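Omwood France
@OmwoodFrance · 3 octobre 2018

La collecte d'hiver de textiles ouvre cette semaine dans l'ensemble de nos points d'accueil. Ce fil rappelle les modalités de dépôt, les articles acceptés et le calendrier de redistribution. 1/9

Sont recherchés en priorité le linge de lit, les couvertures et les vêtements adultes en bon état. Les vêtements de cérémonie sont également acceptés. 2/9

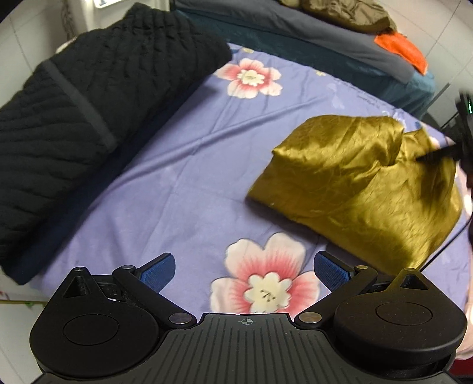
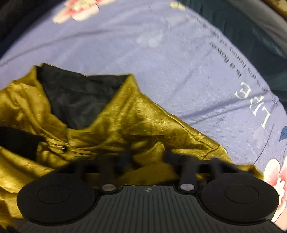 Les articles doivent être propres, secs et placés dans un sac fermé de 75 litres au maximum. Les chaussures sont attachées par paire. Les oreillers, les matelas et les tapis ne peuvent être pris en charge. 3/9

Trois lieux de dépôt sont ouverts au public : la halle Damasceno, l'antenne de Lulholm et l'entrepôt Zornden. Les deux premiers accueillent les particuliers du mardi au samedi. L'entrepôt Zornden est réservé aux associations et aux établissements scolaires, sur rendez-vous. 4/9

Chaque foyer peut déposer jusqu'à 2 sacs par passage. Au-delà, il convient de remplir le formulaire « dépôt groupé », disponible à l'accueil des trois sites. Aucun sac ne doit être laissé devant les portes en dehors des heures d'ouverture. 5/9

Le tri est assuré par les équipes de Genivaldo Camargo, responsable de la filière textile. Les pièces sont réparties selon leur état : redistribution directe, atelier de reprise ou recyclage des fibres. Les boutons et fermetures manquants ne constituent pas un motif de refus. 6/9

La campagne précédente a permis de remettre 1000 couvertures à nos associations partenaires et d'équiper 300 foyers en linge de maison. Le bilan détaillé par commune peut être consulté à l'accueil de la halle Damasceno. 7/9

La redistribution débutera en décembre. Les associations souhaitant en bénéficier sont invitées à transmettre leur demande écrite à l'antenne de Lulholm, en précisant le nombre de personnes accompagnées et les tailles souhaitées. Les demandes incomplètes ne seront pas instruites. 8/9

Les donateurs qui désirent une attestation de dépôt doivent en faire la demande sur place, au moment de la remise des sacs. Ce document n'ouvre pas droit à réduction d'impôt. Pour toute question relative aux horaires, nos équipes répondent par message privé. 9/9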